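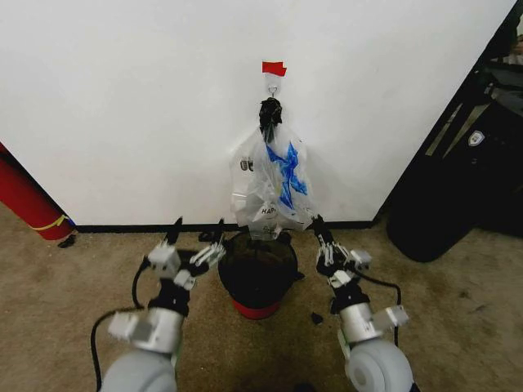
Lucinda Nakamura wrote back that a hook is rated for a dead load, hung straight down and left alone, and that a bag people keep reaching into is something else. She wanted to know who had approved the hook.

Keisha Pennington read the message twice. She had approved the hook. It was on page two of the office procedures for the Runlow site, under Waste, in a paragraph she had written in April: spare bags to be hung on the wall above the bin, handles tied, bottom edge clear of the floor. She had not written anything about reaching.

She answered that the load was around 900 grams at most and that the hook had held.

The reply came before lunch. Lucinda accepted the weight. She did not accept "had held" as a test result, and asked for the method.

There was no method. Keisha closed the door of the back room, sat down on the carpet against the opposite wall, and looked at the hook for some time. It was fixed with adhesive. The red tape at the top was a later addition and did not appear in the procedures. She had assumed it was a marker, put there so that the hook would go back in the same place if it came off. It was also possible that someone had thought it would help.

She began a log. Column one was the time, column two the state of the hook, column three remarks. For the first hour column two said "no change" and column three was blank. In the second hour she wrote that the wall was cooler near the baseboard than at shoulder height. She crossed this out, then restored it, as it was a true remark.

The Trendley office had used a cabinet for the same purpose. Lucinda had specified the cabinet. It had a latch and a shelf for liners, and when Trendley closed, it went to Drirach with the desks, and Lucinda went to Baptiste, where she reviewed the procedures of the sites that were left. Keisha had helped carry the cabinet down to the truck. It had been heavier than listed. Lucinda had held the lower end and had given instructions at each landing, all of them correct.

At entry 87 Keisha wrote: "No change. Do you still have the key to the cabinet?"

She considered whether this belonged in column three. The heading was Remarks. She left it in, typed the date at the top of the sheet, 26/06/2020, and sent the log with one photograph attached.
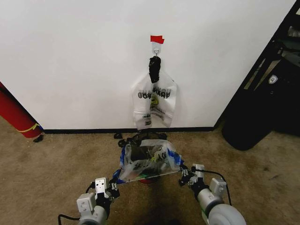
Attachment A. Wall hook with bag; second bag on carpet below.

Lucinda returned the sheet the same afternoon with her corrections. The intervals were uneven. The units were missing from the column for time. The bag on the floor was not mentioned in the log and should be given its own line, or removed.

Beside entry 87 she had written, in the small square capitals she used for drawings: "Yes. Continue readings."

Keisha ruled a new sheet and put the units in.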